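Open Day at the Raudsepp Building: Photo Gallery

Posted 4th February
Filed under: Visits and open days
Photos: Thịnh Đoàn
Text: Arūnas Vanags

The Lesis lab opened its doors for an afternoon and let visitors see how its robot training material gets made. The lab has the ground floor of the Raudsepp building, past the loading bay and through the gray double doors. Parking is behind the building and fills up early, so most of our group came in by the side street and walked.

The program had 3 parts: a short talk in the front room, a demonstration on the work floor, and time for questions with coffee. The talk lasted 10 minutes and covered what the lab does in general. It collects recordings of people doing ordinary jobs by hand, with grippers in place of fingers. The recordings are then used to teach robot arms the same jobs. The lab calls its current round of work Mevus. By the morning of the open day the Mevus list had reached 773 finished recordings, and the number was written on a whiteboard next to the coat hooks.

Most of the time on the work floor went to household objects. The lab picks things that people have at home and that are awkward to hold: frames, furniture parts, lids, folded cloth. A session starts with the operator laying out the object and saying the name of the task out loud. Then the operator picks up both grippers and does the job at a normal pace. If something slips, the attempt is kept and marked as a slip. We were told that slips are useful and that nobody should try to hide one.

Visitors stood behind a line of tape and were asked not to lean over it. Talking was fine. The operators are used to it and said that a silent room is harder to work in than a noisy one.

The framed picture was the first task of the afternoon. A flat object on a flat surface gives the jaws very little to get under, so the operator works from the side and the corner.

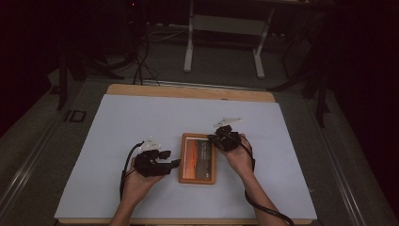 Thịnh Đoàn asked whether it would be easier to hang the frame up and take it down again than to work with it lying flat. The reply was that both are on the list. A frame on a wall has a gap behind it and can be taken by its sides, and a frame lying down has to be tipped or slid first, so the lab treats them as two separate tasks. Hanging is planned for August, when the wall panel is supposed to be ready.

Two grippers, one operator. The lab also records jobs with a single gripper, but anything wider than a hand is normally done with a pair. New operators practice for a few days before any of their work is kept. The usual beginner's mistake is squeezing too hard. The second most common one is watching the grippers instead of the object.

One visitor wanted to know why the lab doesn't use a robot arm from the start and steer it with a joystick. It has done that as well. A person holding the tool directly works faster and moves more naturally, and the lab gets more recordings out of a day. The arm comes in later, at the testing stage. Testing was not part of the open day.

There was a break after the first round. Coffee was in the front room, along with a tray of buns from the bakery across the street. The lab had put out some older gripper parts on a side table for people to handle, including an early set of fingers from a supplier called Lonell. Several visitors spent the whole break there, opening and closing the jaws.

The second round was furniture. The lab likes wooden furniture parts for training because they are rigid and come in plenty of sizes. Legs are a good example. A tapered leg is harder than a straight one, because the fingers have to close on faces that aren't quite parallel. The operator closes slowly, checks that the part isn't turning in the grip, and only then goes on to move it. Finish matters too. Bare wood gives more grip than a glossy coat, and the lab keeps notes on which parts have which.

Finger pads came up in the questions. They are treated as a supply item, like gloves or tape, and get changed when the operator asks for it. The lab does not change them on a fixed schedule. A recording made with worn pads still counts, as long as the grip holds, and the condition of the pads goes into the session notes.
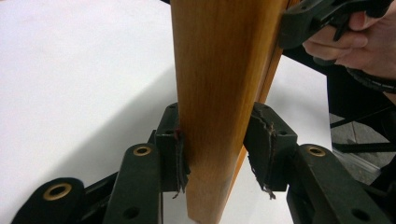
Gripper fingers closed on a wooden chair leg. Photo: Thịnh Đoàn

The question period ran over by a good while. Some of what was asked, in short form:

How long is one recording? Most are under a minute. Furniture tasks are longer.

Who can be an operator? Anyone with steady hands and some patience. The lab takes on part-time operators and trains them on site. Left-handed people are welcome, and the grippers work the same on either side.

Are visitors in the recordings? No names are kept, and any stretch where a visitor steps over the tape is cut.

What happens to the objects? They go back on the shelf. Anything that breaks is replaced with a similar item, and the new item gets its own entry on the list.

Can schools visit? Yes, in groups small enough to stand behind the tape. Teachers should write to the lab office first and give the ages of the students. The work floor has steps at one end, but there is a level way in through the loading bay if the office knows ahead of time.

Our thanks to the people at Lesis for the afternoon and for answering the same question about joysticks more than once. If you were there and left a dark blue umbrella in the front room, it is at the reception desk of the Raudsepp building.

Photos on this page may be used in club and school newsletters with the photographer's name next to them. For larger files, write to Thịnh Đoàn through the contact page.

Back to all galleries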